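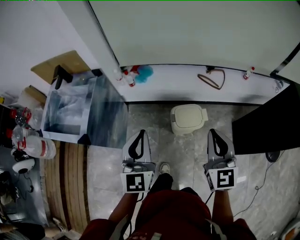
Saturday, late evening

The spring update to Plorkedley was released to all players at 4 in the afternoon. The club had been advised to expect a download of moderate size and a short period of maintenance. Maintenance lasted until eight, and our friendly fixture against Bukside was therefore moved to the following week by agreement of both captains.

The principal addition is the Illik map, a harbour town with three entrances and a good deal of high ground. I completed four matches on it before supper and lost three of them. The western stair appears to favour the defending side too strongly, and I have submitted a note to that effect through the official form.

The lantern cloak is now offered in the shop for 1347 coins. Members will recall that it was first promised as a reward for seasonal play – several had set coins aside for other items on that understanding. I hold 128 coins and shall not be purchasing it.

Registration for the Agyeman Cup has opened. Teams are again limited to four players with one substitute, and rosters must be lodged before the end of May. Our own entry still lacks a substitute. I have posted the vacancy on the club board and will look at the replies tomorrow after breakfast.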